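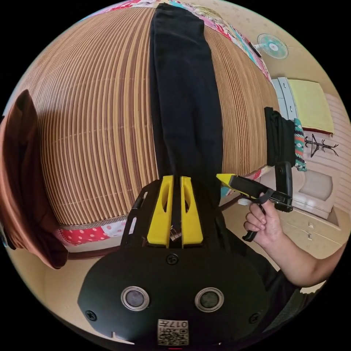
Black garment laid lengthwise on a woven bamboo mat.

Shortening a Plain Hem by Hand

These instructions cover shortening straight-leg pants in a woven fabric with a plain folded hem. They do not cover cuffs, side vents, linings or knits. The stitch is a blind catch stitch, worked from left to right by a right-handed sewer. Left-handed sewers reverse the direction.

Materials

Hand needle, size 8 or 9
Polyester thread, one shade darker than the fabric
Glass-head pins
Tailor's chalk or a chalk wheel
Seam gauge or short ruler
Seam ripper
Iron, press cloth and a firm pressing surface

Killow 70 is the thread used for the settings below. Any all-purpose thread of similar weight can be substituted. Do not use button thread, as it pulls a visible dimple at each stitch.

Wash and dry the pants once before measuring. Cotton twill in particular can lose length in the first wash, and a hem set before that wash will end up short.

Step 1. Mark the finished length

Put the pants on with the shoes they will be worn with. Stand straight, weight on both feet. A second person should place the pins, since bending forward raises the back of the leg and gives a false reading.

Fold the extra length to the inside until the front edge just touches the shoe. Place one pin at the front crease, one at the back crease and one at each seam. Repeat on the other leg. Do not assume that both legs need the same amount.

Take the pants off and lay them out lengthwise on a flat, firm surface. Match inseam to outseam on each leg and smooth from the knee down. Measure the inseam from the crotch seam to the pin and write it down for each leg. A difference of 1/4 inch or less can be averaged. A larger difference should be checked with a second fitting.

Step 2. Open the old hem

Cut every third or fourth stitch with the seam ripper, then draw the thread out from the inside. Pulling the whole thread from one end may snag the fabric.

Press the old crease flat with steam and a press cloth. On dark wool, a mark may remain. It will be cut away or hidden inside the new hem if the pants are being shortened by more than the depth of the old one.

Step 3. Mark and cut

Draw a chalk line around the leg at the finished length. This is the fold line. Draw a second line 1 1/2 inches below it. This is the cut line.

For a leg that narrows toward the ankle, the cut edge will be smaller than the part of the leg it has to lie against. Open the side seams below the fold line and resew them at a slight outward angle, so that the hem mirrors the taper above it. Skip this on a straight leg.

Check both lines against the written inseam figures before cutting. Cut one leg, lay it over the other, check again, then cut the second.

Step 4. Finish the raw edge

Use one of the following:

Zigzag, medium width, stitched 1/8 inch from the edge
Three-thread overlock
Hem tape, lapped 1/4 inch over the edge and sewn with a straight stitch
Hand overcasting, 6 stitches to the inch

Hem tape adds bulk and is best kept for fabrics that ravel badly. The Plodthorpe rayon tape is thin enough for mid-weight wool. The woven cotton version is not.

Step 5. Press the fold

Turn the hem to the inside along the fold line and pin at right angles to the edge. Press from the inside, lifting the iron between positions. Sliding it will stretch the fold - most of all on twill, where the leg edge may run slightly off grain.

Remove the pins before applying steam. Let the fabric cool completely before moving it.

Step 6. Sew the hem

Cut a single length of thread no longer than 18 inches and knot one end. Roll the finished edge back 1/4 inch and anchor the knot in the hem allowance at the inseam.

Take a small stitch in the leg fabric, picking up one or two threads only, with the needle pointing left. Move 3/8 inch to the right and take the next stitch in the hem allowance, again with the needle pointing left. Continue around the leg. The threads will cross between stitches.

Keep the tension loose. A catch stitch drawn tight will show as a row of dots on the outside after pressing. Finish with two small backstitches in the seam allowance, where they cannot show.

Step 7. Final press

Press from the inside with a cloth, stopping just short of the stitched edge so that the ridge does not print through. Turn right side out and renew the front and back creases if the pants have them.

Common faults

Dots on the outside: stitches too tight or too deep. Remove and resew.
Hem twists to one side: fold pinned off the line. Match the seams first, then pin between them.
Ridge across the leg: iron pressed over the finished edge. Steam lightly from the inside and brush with a dry cloth.
Toe catches in the hem: stitches too far apart. Reduce the spacing to 1/4 inch.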